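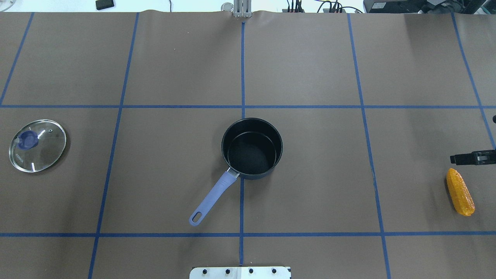
Kitchen > Parish Suppers > Tips

Start | Recipes | Tips | Church Hall

Our parish started its Friday-style soup suppers back in May, and I've been on stew duty ever since. We feed 48 on a quiet night and I've picked up a few tricks (mostly by messing up first!).

Soak your beans the night before, right after evening prayer if you're there anyway. Salt goes in late. If a pot catches on the bottom, don't scrape it, just pour the good part into a clean one and keep going.
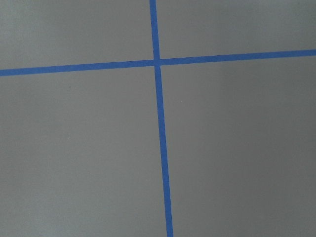

Meatless meals get a bad rap, and I think it's mostly weak broth. Brown your onions longer than you want to, then add tomato paste. For serving, I mark off the table with strips of blue tape crossing each other, one section for regular, one for meatless, and so on. It shows up great on gray, and folks who are fasting can find their bowl without asking.
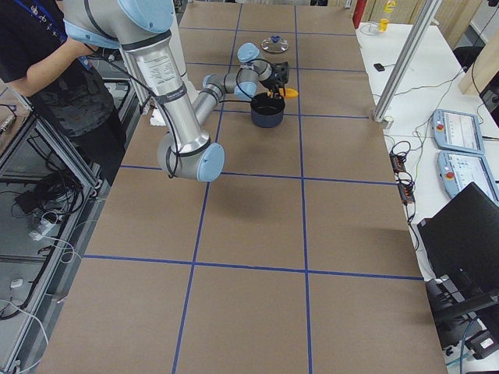

Dark pot on the papered table.

Brown paper saves you washing tablecloths, too. Roll it up after the closing blessing and you're done by the second hymn!

Contact Lucero Arboleda | © Gwynne Parish Kitchen | Back to top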